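The Bedside Drawer, and What Lives Behind the Furniture

Pouran Akbari's column on putting a home back in order, one irritating corner at a time

June is when I pull the furniture away from the walls. I would love to claim a system, but the system is that I lose an earring on a Monday and by teatime I am on my hands and knees with a torch, having opinions about skirting boards. This month it was the bedroom: the nightstand with its drawer out, then the corner with the sockets. 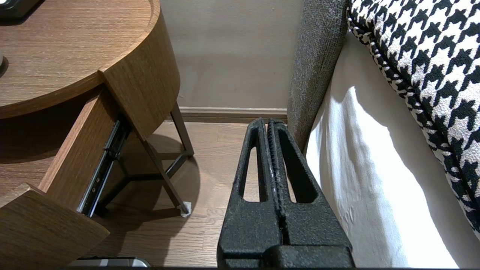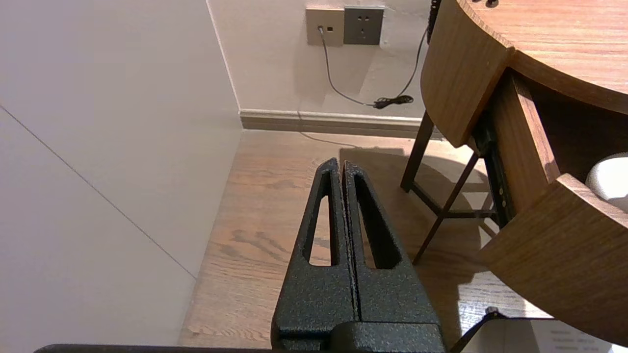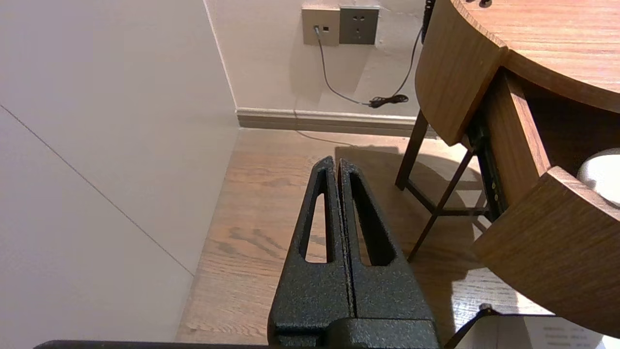 Start with the drawer. I have long maintained that a bedside drawer is a small museum of intentions. Mine had given up a foreign coin, three dead biros, hand cream from two Christmases ago, the manual for a clock I no longer own and a packet of seeds. I don't garden. I must have gone to bed one night believing that I would.

The trouble with a drawer on metal slides is that it will put up with a great deal before it complains. Bits of fluff and hairgrip get into the runner, and you learn to give it a little hip as you shut it, and after a year the hip has become part of going to bed. So take everything out and run a dry paintbrush along both rails. Check the screws while you're there. If one has worked its way out, turn it back in by hand and stop when it's snug, however satisfying it would be to carry on. A wipe of silicone spray on a cloth will do for the rest. Please don't use cooking oil, whatever Bahman Rashti told you at the Kuston swap evening. He did his whole kitchen with it and the place smelt of chips until the clocks changed.

While you are down at floor level, look at the feet. Felt pads are the cheapest kindness you can do a wooden floor, and they collect grit like a magnet, at which point they turn into sandpaper and do the very thing you bought them to prevent. Peel off any that have gone hard. The hardware shop on Bovley Parade sells a card of 12, and you will need four, and the other eight will go in the bedside drawer. I accept this. It is how the drawer gets its start in life.

Now, cables. I have a private theory that they breed in the gap between desk and wall, where it's warm and they aren't disturbed. You put in one lead for the internet and one for the lamp, and by the following summer there is a nest back there that would interest a naturalist.

My rule used to be to hide the lot. I bought a fabric sleeve, then a box with a lid, then an adhesive channel made by Imel that came off in the night with a noise like a burglar and took a strip of paint with it. I have since calmed down. A cable that is too long should be wound into a loose coil, tied once round the middle and left where you can reach it. Don't wind it tight, don't fold it sharply, and don't leave it bundled under a rug. A strip of hook-and-loop tape is kinder than a wire tie, and you can undo it without finding the scissors, which are never in the drawer where you put them.

Label both ends. I know, I know. I resisted for years on the grounds that I would obviously remember, and last winter I unplugged what I was sure was the old printer and cut off my sister halfway through telling me about her hip. Masking tape and a pen will do it. Write the thing's name, and write it facing outwards.

Dust the top of the skirting before you push anything back. It has a ledge on it, and ledges are where dust goes to retire. A dry cloth round the sockets, please, never a wet one, and leave the insides of them alone altogether. If a plate is loose or cracked, or warm to the touch, ring an electrician.

The whole business took me 67 minutes, of which 22 went on reading an old letter from the bank that I found under the drawer lining. It concerned an account I had closed. I read it twice.

The earring was in my dressing gown pocket.

Several of you wrote in after the last column about airing cupboards, and I'm grateful, particularly to the reader at Jafarzadeh House who keeps her pillowcases in order of thread count and wanted to know if this was excessive. It is, and I have started doing it. Next month I'll be tackling the cupboard under the stairs, so if you have found a sensible way to store a hoover hose, do write to me care of the newsletter. Replies by post if you can bear it. My inbox stands at 853 and I'm not ready to talk about that.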